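Order Begins at the Desk: Abimbola Ojo on Wire Baskets and Shared Tables

Abimbola Ojo has coordinated furnishings and supplies at the Imstead Center since it opened its shared study rooms in 2000. The tables have been replaced twice in that time. The wire mesh basket, she notes, has outlasted both sets.

"People ask me for drawers," Ojo said in an interview in her office in February. "A drawer is where things go to be forgotten. With an open basket, a person can see what has been left in it from the other side of the table."

Her preference is for a rectangular basket in black wire, placed a little off center toward the back of the tabletop, with its long side parallel to the user. The position leaves the front of the table free for writing. She also asks staff to keep baskets clear of the grommet hole, so that a lamp or charger cord can be run through without moving anything.

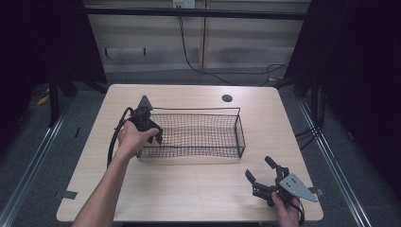 A black wire mesh basket on a light wood-grain table with rounded corners.

The rounded corners were a requirement from the start, according to Ojo. Earlier tables had square edges, and the center received regular complaints about bruised hips and torn coat pockets. The light finish was a matter of longer debate. Chibuzor Eze, who manages the building's two floors of study space, had argued for a darker surface that would hide wear.

"I lost that argument, and I have come around," Eze said. "On a pale table you notice eraser crumbs and coffee rings right away, and you wipe them up. The old tables looked clean until you put your sleeve on them."

The center tried several other containers before settling on wire. Solid plastic trays collected dust in the corners and had to be washed by hand. Fabric bins from a local supplier, Hullora, were well liked but lost their shape within a year. Ojo keeps one in her office for spare keys.

Mesh has its own limits. Paper clips and pencil leads can work their way through the openings, and Ojo advises keeping such items in a lidded tin. Loose sheets should be placed in a folder first.
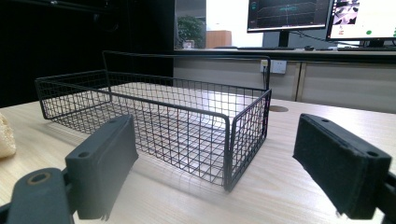

Handles were another point of discussion. Ojo favors a basket with a tall wire handle at the back, where it stays out of the way of a person reaching in. Eze would have preferred none at all – he finds that baskets with handles tend to travel from room to room. Each one now carries a paper tag with its room number when it is issued.

Maintenance is modest. Baskets are emptied at 11 each morning, brushed with a dry paintbrush, and wiped along the rim. Unclaimed belongings are taken to the front desk in the Jibrin Wing and held there until the end of the month.

Asked whether further changes were planned, Ojo said that the reading room would receive the same tables next. The baskets for that room have already been ordered.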